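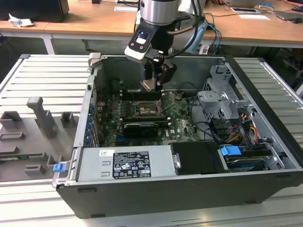

Robot gripper over the motherboard of an opened Dell tower

Search tips Go

30 April 2026
By the Porkside workshop desk

Can a robot do your PC chores yet? Sort of! I'd trust one to lift a memory stick out of a tray, if the tray never moves. Cables are another story – they flop, and floppy things still beat most machines.

So for now it's you and me. Lay the tower flat, unplug it, and touch bare metal before you reach in. Keep screws in an egg carton. Push memory in until both ends click (harder than feels polite). I give mine 20 minutes every September, mostly for dust, and I'd happily hand that part over.

Last updated: 30 April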